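Simulation Episodes: New Rules for What Goes in the Shared Set

The working group on simulated training data has finished its review of the recording rules, and the new version takes effect on October 11, 2026. It covers every episode sent to the Kurkura set, from all four member labs. Nokuthula Zulu edited the text and Abdelilah Belhaj ran the checks on the old material.

The review looked at 181 episodes recorded since February. Of these, 63 were sent back to the labs that made them. Most had the same fault: the notes said what the task was but left out the starting state of the gripper. A person reading the file later could not tell whether the fingers were meant to be open at the start or had been left that way by an earlier run.

Under the new rules, the starting state goes in the notes for each episode. Write down whether the gripper is open or closed and whether it is holding anything. If the wrist view shows only floor or tabletop between the fingers, say so and keep the footage. Stretches with no object in view are part of the record and should not be trimmed to make a file shorter.
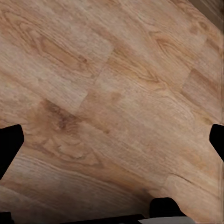

Floor and wall textures also get their own line in the notes. Rocío Paucar at Medell pointed out that two labs were using different texture packs under the same name, which made it hard to compare results between them. From now on, give the name of the pack and its version number. If a texture looks stretched or blurred from the wrist camera, flag it with a short remark. Flagged episodes will still be accepted.

Rule 7, on labeling simulated and real footage, has been rewritten. The label now has to be in the file itself as well as in the folder name. Noel Magbanua had asked for this after a batch was copied to a new drive and the folder names were lost. Mixed folders are no longer allowed.

Rule 8 is new. It asks that failed attempts be kept and marked as failed. Labs may still leave out episodes where the simulator crashed, but they need to list them. The Ustedus team objected to the extra storage this will take, and the group agreed to look at the cost again once the rule has been in use for a while.

Episodes already accepted do not have to be redone. Labs with returned episodes can correct the notes and send them in again without recording anything new. Questions about the wording go to Nokuthula Zulu, and questions about a returned file go to Abdelilah Belhaj.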